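Short story collections: in order, or dip in?

marnie_reads
I've just started a collection my sister passed along to me, The Salt Clerk by Nikola Dimitrov (the Prellari Press edition, with the green spine), and I'm having the loveliest time with it, but I've been hopping all over the place. I read the last story first, because I liked the title, and then one from the middle while the soup was on. Now I'm wondering if I've spoiled something. Do you all read collections front to back? Or do you wander?

oldquill
Front to back, always, and I'll stand by that one. Somebody sat down and decided what you should meet first. With Dimitrov it matters more than usual, too. The ferry in the opening story comes back near the end under another name, and if you hit the second one cold it's just a boat.

tess in the stacks
Oh, I have to disagree, oldquill, and I say that fondly! Half of those stories came out in magazines years before there was any book. People met them one at a time, in June, on a porch, with nothing before or after, and they loved them fine. I read "Zenthorpe" on its own and carried it around with me for weeks.

oldquill
He rewrote "Zenthorpe" for the book, though. The magazine version stops at the door.

tess in the stacks
It does, and I like it better stopping at the door! But I see we'll be at this all night.

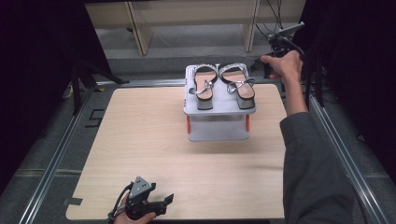 Nikola Dimitrov

I hope it's all right for the author to join in (a friend sent me the link, and I've been reading over your shoulders with a cup of tea). Marnie, you haven't spoiled a thing. I did fuss over the order, I had the titles on slips of paper along the hallway for most of a winter, and my editor moved 2 of them at the last minute and was right to. But I read other people's collections shortest story first, so I can hardly scold anyone. Oldquill, thank you for noticing the ferry. Tess, I still go back and forth on that door.

marnie_reads
Well, my goodness! Thank you, and I'm a bit pink in the face over here. I'm going to start again at page one and then wander afterward, so everyone gets their way.

paperlantern75
Coming in from the other side, I gave up on page 191. The writing is beautiful, I just never warmed to the clerk, and he's in so many of them. Does it pick up? There are 300 pages and I have a tall pile waiting.

oldquill
You quit right before "Niazi," which is the one with the grandmother and no clerk at all. Give it that one story and then put it down with a clear conscience.

paperlantern75
All right, one more story. I'll try it tonight once the kids are down, and I'm not promising anything.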